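Clirkness Secured Card

The Clirkness Secured Card is issued by Lahtinen to people who have a thin credit file or none at all. You put down a deposit, and the deposit sets your credit limit. The card then works like any other at the register and online.

Minimum deposit: $271
Maximum deposit: $2,000
Annual fee: none
Payment due date: you choose, any day up to the 28th
Reports to: all three major bureaus, monthly

Your deposit sits in a separate savings account and can't be used to pay the monthly bill. After 8 on-time payments in a row, Lahtinen reviews the account. If it passes, the deposit goes back to your checking account and the card stays open with the same number and the same limit.

Interest is charged on any balance carried past the due date. Cash advances are not offered. Applicants must be 18 or older and have a checking account in their own name. Joint accounts are not accepted at this time – this may change in August.

You can add to the deposit at any time through the app or by phone.
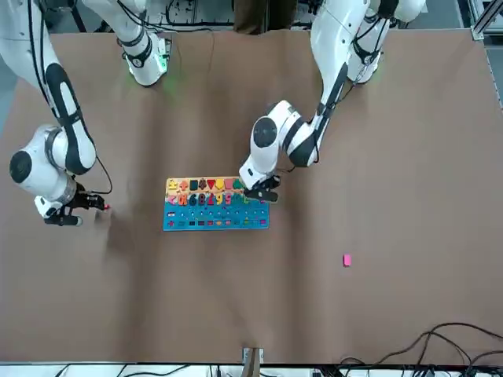

Aino Nurmi writes that she opened hers with $749 and kept one phone bill on it, and that the deposit came back nine days after the review. She would have liked a text message when it posted.

Apply online or call before 6 p.m. Decisions are usually made the same day.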